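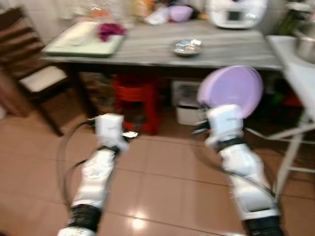

Budgeting a two-arm kitchen cell: what did I leave out?

fleltier_ops
Posted in: Equipment planning

I have to submit a line-item request in August for a bimanual prep station. The work is light food prep: lids on and off bowls, moving chopped vegetables from board to bowl, wiping down. No knives in phase one.

Current draft:
- Two arms with parallel grippers, mounts included (quote from Bostano)
- Spare finger sets
- Head camera and one spare
- Workstation
- Kitchen consumables and tableware
- Contingency

The consumables line is $200. My manager, Reginald Marchetti, has asked why it exists at all. He also wants to know why cabling is not covered under the arm quote. Comments on both would help.

ridgeway_tom
The arm quote covers cabling up to the controller. It does not cover what you will want after a month of use. If the gripper cable runs outside the arm, it has to have slack for wrist rotation, and slack catches on things: chair backs, drawer pulls, bowl rims. Budget a replacement set per arm plus clips and sleeving. Our last order for both arms came to $96 without the connectors, and the connectors were $90 on a separate invoice.

Put it on its own line. If it goes under contingency, it will be cut.

lrashti
Agree on the cables, disagree on hiding behind a single consumables line. Split it in two:

1. Objects the grippers handle (bowls, lids, trays, boards, bottles, cloths)
2. Food

These have different replacement rates and different approvers in most places. Food is recurring. Bowls and lids are close to a one-time purchase if you buy duplicates at the start. Buy duplicates of every lid. Manufacturers change the rim profile without changing the item number, and then your grasp settings are off by a few millimeters.

Ladan Rashti, Sisus

fleltier_ops
Splitting the line is sensible. On duplicates, is it worth standardizing on one material? I was going to specify plastic for everything. 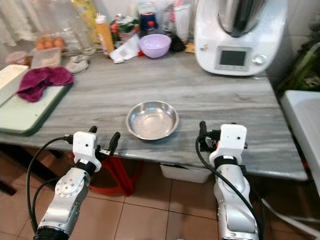 My concern with steel is the camera. Shallow polished bowls pick up the overhead light and the depth reading inside them is poor. Plastic bowls in a solid color have given me no trouble in bench tests.

ridgeway_tom
I would not standardize. If the people who eventually use this own steel bowls, you need steel bowls in the test set. Most home kitchens have both, and a mixer usually comes with a steel one. Buy both materials and put money into lighting. A diffuser panel costs less than the hours spent arguing over depth noise.

lrashti
I disagree with Tom in part. Phase one should be plastic only, with steel added in phase two as a planned item. Otherwise you are debugging the gripper and the vision at the same time and cannot tell which one failed. Lighting can also wait. Put it in the request now, but as a phase two item with a price next to it.

ridgeway_tom
Deferred items do not get funded where I work. Order everything at once and leave the steel in a cabinet.

benchtop_kes
Two things I have not seen mentioned.

Reach. Draw the counter depth against the arm's usable reach before signing anything. The published figure is to the flange with the arm fully extended, and nobody works there. If an appliance has to sit at the back against the wall, measure to the controls on its front panel and check that the gripper can get there without passing through whatever is standing in front of it.

Floor. Get a quote for leveling if the room is tiled. Our base rocked across a grout line and we ended up paying for a plate that should have been in the original request.

fleltier_ops
Reach I had. Leveling I did not, and the room is tiled. Do you remember the cost of the plate?

benchtop_kes
It was bundled with installation, total $3,457 including a second site visit. The second visit was the expensive part. Ask Bostano whether leveling can be done on the first trip, and get the answer in writing.

lrashti
Also ask for the lead time on gripper fingers separately from the lead time on grippers. They ship from different places. We had working arms and no spare fingers for most of a quarter.

fleltier_ops
Revised structure, for anyone doing the same:

- Arms, grippers, mounts
- Leveling and installation, one visit
- Spare fingers, ordered with the arms
- External cable set per arm, clips, connectors
- Cameras
- Workstation
- Handled objects, plastic and steel, duplicates of all lids
- Food, monthly
- Diffuser panel
- Contingency

I went with Tom on ordering the steel now. It stays out of the phase one test plan, as Ladan suggested. Marchetti has the draft and has already circled the food line.

ridgeway_tom
Give him a price per session for the food. Ours stopped objecting once it was stated that way.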